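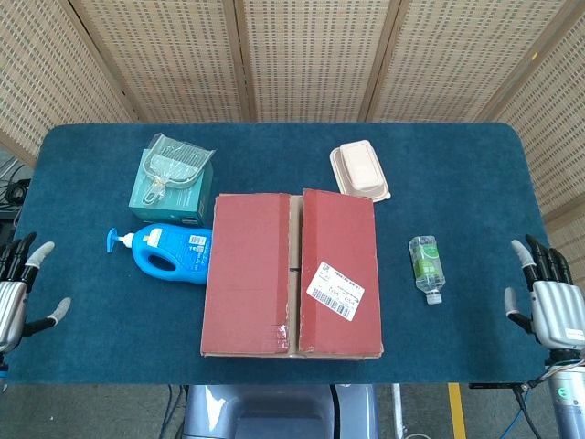
Does anyone else get charged a restocking fee for yarn that was the wrong color to begin with? I ordered nine skeins of Geva worsted in "November Moss" for a cardigan, and what came was a green I can only describe as hospital. The shop says dye lots vary. Sure they do, and so do my moods, but I don't bill people 15 percent for them. It's all back in the carton with the flaps shut and the label on crooked, and I'm stuck between mailing it and swallowing the loss. Return postage is on me too.

lodunano_knits
May 29, 2016

---

pburl60

What did the listing say? If it had the line about screens showing color differently, you're cooked. They all have that line. I think it comes with the cash register.

---

Despina Radu

I'd keep it and overdye. Geva takes dye fine if it's the wool and not the blend. Three skeins per pot, low heat, and don't stir like you're mad at it. I turned a whole batch of mustard into a pretty decent brown that way.

---

lodunano_knits

It's the blend. Of course it's the blend.

---

grimau

Going to be unpopular here. The shop sent the shade you picked, from the lot they had. A restocking fee on nine skeins is annoying but it was in the terms when you clicked. Small shops can't eat every return from somebody who pictured a different moss.

---

pburl60

@grimau do you by any chance own a small shop

---

grimau

I used to. Ask me why I used to.

---

Paraschiva Buzatu

Both of you have a point, but lodunano should ask for the lot number before mailing anything. Dinu Yarns swapped mine for another lot once and waived the fee, all I did was email a daylight photo next to their shade card. Took them 3 weeks and they spelled my name two different ways.

---

Despina Radu

Moss is brown half the year anyway. Just saying.

---

lodunano_knits

Emailed them. Got an auto reply thanking me for my interest in crochet.

Reading time: 2 min

Related threads
Blocking a blend without ruining it
Is superwash cheating?
Cardigan sleeves, one longer than the other
Shade cards: worth paying for?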